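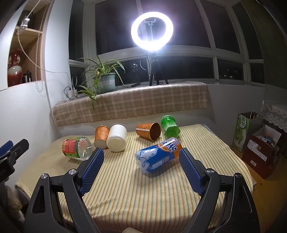
Figure 3. Plastic bottles lying on a striped tablecloth, with the open jaws of a hand-held gripper in front.

4.2 Series length and the placement of the first body

We coded 66 crime series published in English, taking the first three volumes of each where the protagonist stayed the same. For every volume we recorded the page on which the first death is reported and divided it by the total page count. Front matter and teaser chapters were left out. Two coders, Hoxha and Lazarević, worked independently; disagreements were settled by Angelovski, who had not seen the earlier codes.

The first death moves forward as a series goes on. In opening volumes the author usually spends several chapters on the lead character's job, town and past, and the death follows. By the third volume this material has shrunk to a few paragraphs, often placed after the crime. The shift is weaker in series with an amateur detective, where a reason for the lead to become involved must be supplied each time.

Publisher blurbs were coded separately with the Nitik scheme (Urban and Matić). Blurbs for third volumes name the crime earlier in the text than blurbs for first volumes do. We excluded 10 blurbs that had been rewritten for a reissue. Large-print and book club editions were matched to the original hardcover before page counts were taken.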